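# Handheld Gripper Group - autumn project gallery

Pictures and notes from the student manipulation project, 10/16/20.
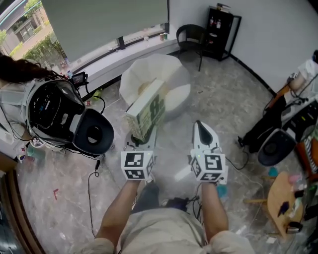
The project teaches pick-and-place by demonstration. A student carries out the task with a pair of handheld grippers, and the recorded motion is later used to train a controller for the two-arm bench robot, which the group calls Rustley. Position is taken from printed markers, so each gripper carries a white cube with black square patterns on its visible faces. The cubes have to stay in view of the tracking for the whole of a run, and most rejected runs fail on that point. Cardboard boxes make good early objects: flat sides, light weight and enough print to tell one face from another. The one with the large green 8 is held in the left jaws, tilted upward, with the right gripper upright and empty. Box work is treated as the entry exercise, and a student moves on to cans and bottles after 10 accepted runs.

## Members

- Meenakshi Vishwakarma - marker tracking and calibration
- Demyd Romaniuk - gripper mechanics, jaw pads, spare parts
- Inès Ferrand - headset software and time synchronisation
- Naveen Nautiyal - training and evaluation
- Margareta Neagu - supervision, Munby College

## Notes on method

**Calibration.** Each cube is calibrated before a session and again after any knock. The routine takes four poses per gripper. If the error on any pose is above 2 mm, the cube is refitted and the routine repeated from the start. The first set of cubes was glued and drifted over a few weeks. The present set is screwed on.

**Timing.** Video and gripper opening are logged separately and joined afterwards. Inès wrote the joining script, named Clarivon, in May. It looks for a double squeeze of the jaws at the start of each run - two full closures, then a pause. A run without the double squeeze can still be joined by hand, but this is slow and we no longer do it.

**Jaw pads.** The pointed pads are better on box edges than the square ones they replaced. They wear at the tip. Demyd prints replacements in pairs, and both pads on a gripper are changed together so that the closing width stays even.

**Handling.** Demonstrators are asked to approach slowly, close once and hold still for a moment before lifting. Fast runs look fine on playback but train badly. Regrasping in the air is allowed only in the two-hand transfer exercise.

**File names.** Student initials, exercise code, run number. Anything else goes in the notes column and stays out of the name.

## Results so far

The first controller, Mishra, was trained on single-hand box lifts only. On the bench it completed 9 of 10 lifts with the box square to the robot and 4 of 10 with the box turned. Naveen puts the gap down to a lack of turned boxes in the training runs. The next set will have the starting angle drawn from a list before each run, with the demonstrator told the angle but not the number of runs left.

Two-hand transfer has not yet been tried on the bench. The recording format for it is settled, and the exercise sheet is with Margareta for checking.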